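Cleaning and Re-leveling a Gray Bench Top in a Three-Sided Enclosure

These steps apply to a light gray top with a metal edge rail, set inside white walls on three sides. Allow 40 minutes, plus drying time.

Tools and materials
Lint-free cloths
Neutral cleaner, diluted per the label
Soft nylon brush
Spirit level
Hex keys

1. Switch off power to anything mounted on the bench and wait 2 minutes before reaching in.

2. Dust the walls from the top down. Matte paint marks easily, so use a dry cloth first and go to a damp one only for spots that stay.

3. Brush debris out of the joint along the rail. Work from the middle toward each end. Do not use a metal scraper.

4. Wipe the top in straight passes, following the direction of the finish. Circular passes leave haze that shows under low light.

5. Dry with a second cloth. Cleaner left against the rail will dry as a white line.

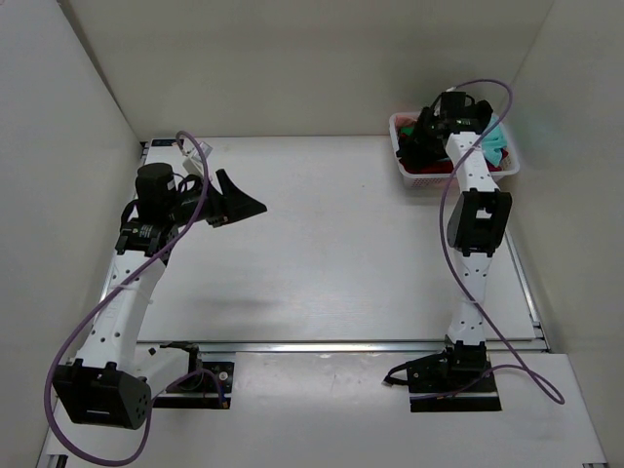 6. Set the level parallel to the front rail, then at right angles to it. Adjust the feet at the low side a quarter turn at a time. Recheck both directions after each adjustment.

7. Check the rail screws for play. Snug them by hand; overtightening can lift the edge of the top.

8. Lay cables back along their original route and confirm that none are pinched before restoring power.

Repeat the wipe-down after every 100 hours of use. Re-level whenever the bench has been moved.

Luuk Kramer, Grisiva workshop notes, revised August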